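Checking a Benchtop Centrifuge: Speed, Timer, Sample Heating and Imbalance Cutout

Student project report
Sumeya Kumsa
Laboratory Technology, Soltport
Jan 10, 2022

Summary

The teaching lab has a small unrefrigerated benchtop centrifuge made by Jolavico. It is used for urine sediment, spinning down cell suspensions and general separation work. The project checked four things: whether the rotor speed matches the display, how long a sample spends at the set speed, how much a sample warms up during a run, and at what difference in load the imbalance cutout stops the motor. A total of 31 runs were made. Speed was within 1.1 percent of the display at every setting tested. The timer includes the acceleration period, so a five-minute run at top speed gives less than four and a half minutes at speed. Water samples warmed by a mean of 8.1 C in 15 minutes at top speed.

1. Background

Most of the written methods in our lab binder give centrifuge settings in rpm. A few give relative centrifugal force (RCF, written as x g). The two are linked by the radius of the rotor:

RCF = 1.118 x 0.00001 x r x n x n

where r is the radius in centimeters and n is the speed in rpm. The same rpm on a larger rotor gives a larger force, so a method written for one centrifuge can't be copied straight to another. Our binder has methods from at least three older machines that are no longer in the lab, and most of them don't state the rotor.

The Jolavico was serviced before it came to us, but the service sheet only says "speed OK" with no readings. I wanted actual numbers for the binder.

2. Equipment

Centrifuge, from the rating plate and manual:
Maximum speed: 4,000 rpm. Maximum RCF: 1,788 x g.
Rotor: fixed angle, 12 places. Angle: 45 degrees.
Maximum radius: 100 mm (tube bottom).
Timer: 1 to 30 min, digital, in steps of 1 min.
Speed setting: digital, in steps of 100 rpm.
Cooling: air flow only.
Lid: interlocked, with a clear sight port in the center.

Other items:
Optical tachometer, Endale, handheld, resolution 1 rpm.
Reflective tape, one piece 5 mm x 5 mm.
Stopwatch.
Probe thermometer, resolution 0.1 C.
Conical tubes, Jastar, 15 mL, with screw caps.
Balance, resolution 0.01 g.
Tap water, left to stand overnight at room temperature.

The sight port is what makes the speed check possible with the lid closed. The interlock was never bypassed. The tape was stuck to the rotor nut, where it adds no imbalance that matters.

3. Method

3.1 Speed

Four tubes were filled with 10 mL of water and balanced in pairs to within 0.05 g. They were placed in opposite positions. Five set speeds were used with three runs at each, fifteen runs in all. The tachometer was held against the sight port and the reading was taken one minute after the display reached the set speed. The order of the runs was mixed so that a warm motor wouldn't affect only the high speeds.

3.2 Timer

Six runs were made at 4,000 rpm, three with the timer at 5 min and three at 15 min. The stopwatch was started when the start button was pressed. I noted the time when the display first showed the set speed, the time when the brake came on, and the time when the rotor stopped and the lid released.

3.3 Sample heating

Six runs of 15 min were made, three at 2,000 rpm and three at 4,000 rpm. The load was the same as for the speed runs. The water in one tube was measured before the run and again as soon as the lid opened. The centrifuge stood for an hour with the lid open between runs. Room temperature stayed between 20.8 and 21.6 C.

3.4 Imbalance

Four runs were made with a known difference between two opposite tubes: 1 g, 2 g, 3 g and 5 g. Set speed was 2,000 rpm. The manual says the cutout should act before the machine can move on the bench – it gives no weight. These runs were done last, and my supervisor was in the room for all of them.

4. Results

4.1 Speed

Set 1,000 rpm: 1,012, 1,009, 1,011. Mean 1,011. Error +1.1%.
Set 2,000 rpm: 2,008, 2,011, 2,006. Mean 2,008. Error +0.4%.
Set 3,000 rpm: 2,996, 2,999, 2,994. Mean 2,996. Error -0.1%.
Set 3,500 rpm: 3,487, 3,491, 3,488. Mean 3,489. Error -0.3%.
Set 4,000 rpm: 3,969, 3,972, 3,966. Mean 3,969. Error -0.8%.

The rotor runs slightly fast at the low end and slightly slow at the top. The three readings at each setting were close together, no more than 6 rpm apart.

At the top setting the measured mean of 3,969 rpm works out to 1,761 x g with a radius of 10 cm. The rating plate figure is 1,788 x g. Force depends on the square of the speed, so the percentage error in force is close to double the percentage error in speed.

4.2 Timer

Time from start to set speed was 37 to 39 s. The brake came on within 1 s of the time on the display in all six runs. The timer counts from the start button, so the time at full speed was close to 4 min 22 s on the 5 min setting and 14 min 22 s on the 15 min setting. Braking from full speed took 44 to 46 s.

4.3 Sample heating

2,000 rpm, 15 min: rise of 1.9, 2.1 and 2.0 C. Mean 2.0 C.
4,000 rpm, 15 min: rise of 7.8, 8.4 and 8.1 C. Mean 8.1 C.

The highest final temperature was 29.4 C.

4.4 Imbalance

1 g: run completed, no extra noise.
2 g: run completed, steady hum from the feet.
3 g: cutout during acceleration, error code on display.
5 g: cutout during acceleration, sooner than with 3 g.

The machine stayed where it was on the bench in all four runs.
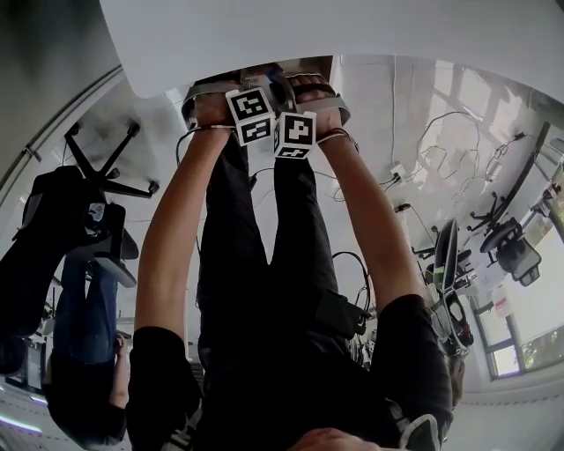 Reading time: 6 min

5. Discussion

The speed errors are small. None of the methods in the binder needs better than 5 percent, and I don't recommend any adjustment. The readings do show that the display shouldn't be treated as a measurement. The manual isn't clear on whether it shows the true rotor speed or the speed the controller is asking for. Since it read exactly 4,000 while the tachometer read under 3,975, I think it is the second, or else it rounds to the nearest hundred. I couldn't tell which from the outside.

The timer result matters more in practice. For a 15 min spin the loss is small. For a 5 min spin at top speed it is 38 s, or almost 13 percent of the set time. Some manufacturers start the clock only when the set speed is reached, and a method written on that kind of machine will come up short on ours. At lower speeds the acceleration is shorter. I timed it once during the speed runs at 1,000 rpm and got 11 s, but this was a single reading and isn't in the results.

Sample heating was larger than I expected. A rise of 8 C isn't a problem for urine sediment, which is spun at low speed for five minutes. It could be a problem for enzyme work or for live cells, and those methods should go to the refrigerated centrifuge in the other lab. Longer runs weren't tested. The temperature was still climbing when I did one trial run with a longer time before the project began, so the 15 min figures shouldn't be taken as a limit.

On imbalance, the cutout acted somewhere above 2 g and at or below 3 g. A run that completes is not proof of a balanced load – at 2 g the machine was plainly vibrating and still carried on. The lab rule of balancing to 0.1 g should stay as it is.

6. Sources of error

The tachometer has a calibration sticker but I didn't have a second instrument to compare it with. An error in the tachometer would shift all the readings the same way.

The radius was taken from the manual. I tried to measure it with a ruler and got 99 to 101 mm, but the angle of the holes makes this hard to do well.

The probe took a few seconds to settle, during which the water would have lost a little heat. The true rise may be slightly higher than reported.

Stopwatch readings include my reaction time.

Only one rotor load was used for speed and heating. A full rotor of 12 tubes would take longer to accelerate and might warm differently.

7. Changes made to the lab binder

A card with the rpm to RCF conversion for the 100 mm radius is now taped inside the front cover. It lists each step from 1,000 to 4,000 rpm.

The 5 min methods at top speed now say to set the timer to 6 min.

Methods that don't state a rotor or an RCF are marked with a pencil cross. They need to be traced back to their source or tested again, which was outside the time I had.

The speed check should be repeated once a year with the same tachometer. The tape is still on the rotor nut.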